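The House the Holbergs Left Behind

My grandmother always said you could tell which way the wind blew at Kourkoulas by looking at the people. They leaned. I laughed at that until last November, when I walked up from the old jetty with Gervasio Huenchumán and found myself leaning too!

I'd gone to find what was left of the Holberg place. Anders and Marit Holberg came off the supply boat with 16 sheep, a cast-iron stove and a baby, and took up 300 acres at the wet end of the valley. The land agent had promised them pasture. What they got was bog, scrub and a creek that moved house every spring (it still does, and I have the ruined boots to prove it).

Marit kept a diary, bless her, and she wasn't one for grumbling. "Rain. Bread failed. Fence gone again," goes one entry, and the next three just say "Rain". They lived for two winters in a hut with a turf roof before the proper house went up, and she doesn't mention the hut once after that.

Gervasio's family had the next run, over at Stidar, and his great-grandfather taught Anders where the ground would hold a cart. He showed me the line of it, still firm underfoot, with rushes either side.

Marit did the washing in the creek, every Monday, whatever the weather. She took in the shearers' shirts as well, for a few pence apiece, and I thought of her when I got home with my bag of muddy socks.
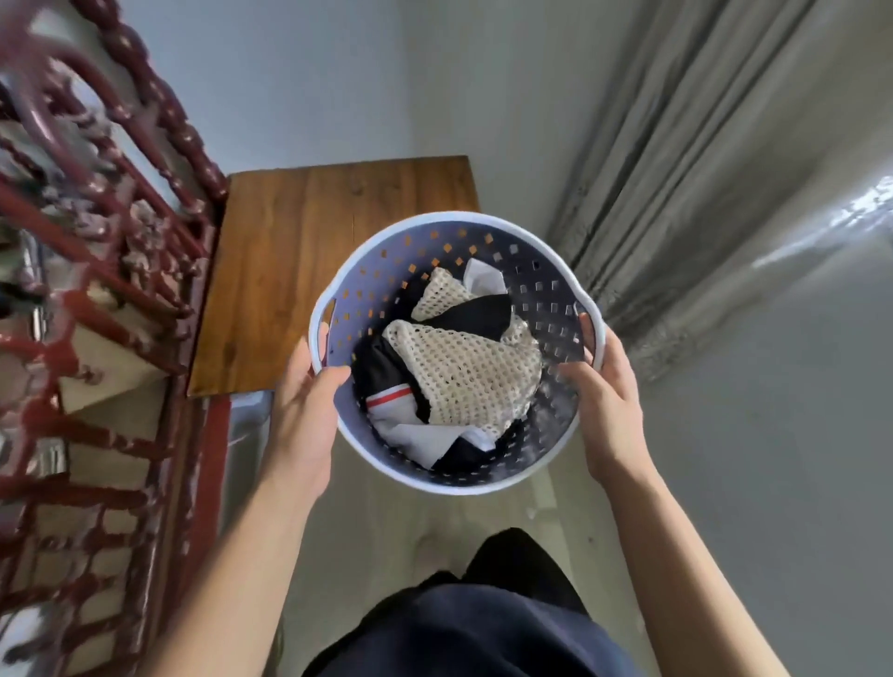

Wash day, with the mesh bag on top of the pile.

The family stayed 57 years. The chimney is still up, and so is one apple tree, which Gervasio says fruits better than anything he's planted himself. He gave me a bagful for the road and I'd eaten most of them before the ferry.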